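# Kesero demonstration set, cabinet tasks

November 26, 2023

Notes and stills from the cabinet portion of the Kesero set, compiled by Munther Qaisi. The set holds 1,089 accepted episodes of two-handed storage work. Each episode pairs head camera video with joint positions from both arms and a one-line task label. Policies are trained on the full set and then tuned per task.

## Recording rules

An episode starts with both hands in view of the head camera and ends when the operator calls the task. Maximum length is 180 seconds. Episodes that run over are kept in a separate folder and are not used for training.

Operators change after 12 episodes. Earlier sessions ran longer, and grasp timing drifted toward the end of each block. The drift showed up in the trained policy as a pause before contact.

Labels are written by the operator at the end of the episode, in plain words: the object, the action, the place. "Put folder in cabinet" is accepted. "Tidy up" is sent back.

## Large flat objects

Panels, binders and folded boards are the hardest group in the set. A panel held in one hand hides much of the workspace from the head camera, including the edge the policy needs for placement. The Seson model, which uses a single head view, lost track of the shelf in most of these episodes. Pollell adds wrist views and does better, at the cost of slower inference.

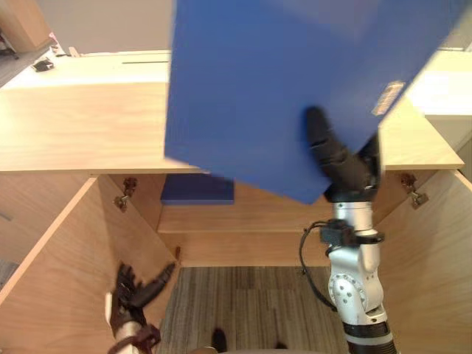
Grip location matters more than grip force for this group. A hold near a corner lets the far side swing, and the swing has to be damped before the object enters an opening. Operators were asked to correct the swing with the wrist and leave the elbow alone, which gives shorter and more consistent trajectories. Roughly 9 percent of the flat-object episodes were rejected for contact with a door or frame.

The idle hand is recorded at full rate in every episode. An early version of the Aoun converter dropped it whenever its fingers were still, and the resulting files could not be replayed on both arms. Files converted before February should be converted again from the raw logs.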